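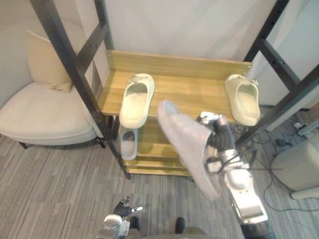

Putting the shoes away: can a machine do it yet?
Speaker notes, 16 September 2019
Slot is 38 minutes with questions. Stop talking at the shelf-height part if the clock is bad.

Opening

Start without the slides. Ask who has shoes by the front door right now. Wait for the hands. Then ask who would pay somebody to put them on a rack. Most hands should go down.

Say: I am going to spend this talk on that job. It takes a grown person a few seconds per shoe and no thought at all. Robots have welded car bodies for decades and we still do not have one that will tidy a hallway at a price a family would pay. The short answer to the title is "partly, slowly, with somebody nearby." The rest of the talk is what "partly" covers.

Why slippers are a bad object

A slipper is soft in the wrong places. The sole is stiff enough to push back, the strap gives when you squeeze it, and the opening can catch a finger. If you grab it like a box, the strap folds and the shoe turns in the hand. If you hook a finger in the opening, you have a good hold and no easy way to let go.

People use all of these grips and switch between them without noticing. Do the demonstration with my own shoe. Pick it up by the heel, then by the strap, then pinch the side. Ask the front row which one they would use to set it down facing out on a low shelf. They will disagree. Let them.

Then there is left and right. A pair is one thing to us and two objects to a machine. Both have to end up next to each other, pointing the same way, and the second one has to go in without knocking the first. At Bollmont we treated this as a detail in the first plan and moved it to the top of the list by June.

[Slide: the lower shelf]

A low shelf is harder than a high one. The board above takes away the overhead approach, so the hand has to come in from the front with the wrist low. The arm then gets in the way of the head camera at the moment you most want to look. On the upper shelf you can come down from above and see what you are doing.

Two hands help less than you would hope. The second one has to be parked where it will not bump the rack or block the view, and planning where to park it costs time. Most of our runs use one hand for placing and leave the other low and out of the way.
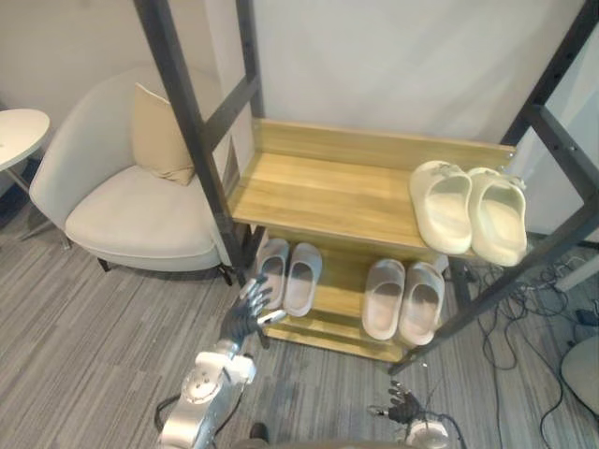 Nadja Kaufmann told me after the practice run that I was being too easy on us. Her point was that nobody at home cares which hand did it or how the wrist came in. They care whether they have to go back and fix it. If one shoe in the hallway is crooked every evening, the owner straightens it every evening, and at that point the owner is doing the chore and also charging the robot.

Read that out more or less as she said it. I think she is right about homes and less right about shops, and that is the next section.

Shop floor

Take the same job into a shoe store after closing. The shoes are known. The shelves are known and they stay where they are. There is a stretch of hours with no customers in the aisle. Slow is fine, within reason. A crooked shoe can wait for whoever opens in the morning.

Drorkent asked us for numbers on this and we gave them numbers they did not like. With 50 placements in a row on a rack the system had seen before, 6 needed a person to step in. Say clearly that this was our own rack, our own shoes and good light. Do not let anyone write down a success rate for shoe stores in general.

What went wrong in those runs was ordinary:
The shoe landed with too much of it past the front of the shelf.
The shoe turned in the hand on the way up.
The fingers opened and the strap came back with them.
The second shoe pushed the first one over.

Pause here. Someone usually asks about speed. A person is faster, by a lot, and I would not argue with anyone who stopped listening at that point. The case for the machine is only that it can do the work when no one wants to be there.

What the wrist camera gives you

Once the hand is close, the head camera is looking at the back of the hand. So there is a second, small camera down at the wrist. Warn the room before the next slide that it is not a pretty picture. Much of it is the hardware itself, very near and out of focus, and the useful part is what is left over.

The useful part can be quite small. A bit of carpet, a strip of wood, the line where one stops and the other starts. For placing, a line like that can be worth more than a sharp view of the whole room. It gives you something to measure the fingers against.
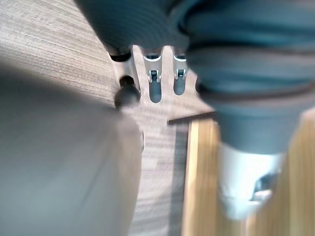 Nadja Kaufmann's comments worked in throughout
Talk and notes: Home Tasks Lead, Bollmont

Go back to the fingertips here. Rounded pads are forgiving on a strap and poor on a thin sole edge. We tried a flatter pad from Rirkov and it was the other way around. I have no answer to this yet. Say so.

Floor clutter. Keep it short. Cables, chair legs and side tables are all normal in a room and each one takes away a place to stand or a path for the elbow. A demo floor that has been cleared tells you very little about a hallway. If someone shows you a video, look at the floor first.

What I would tell a buyer today

For a home: wait. Buy a rack with more space between the shelves if you want to be ready.
For a shop: a trial is reasonable if the stock is limited to 2 or 3 shapes and someone is in the building.
For either: ask to see the job done with your own shoes.

Questions I expect

Boots. No, they fall over.
Wet shoes. Not tested.
Laces. Please no.
Would I have one at home? Not this year.

Leave the rack slide up during questions. Microphone goes back to the desk by the door.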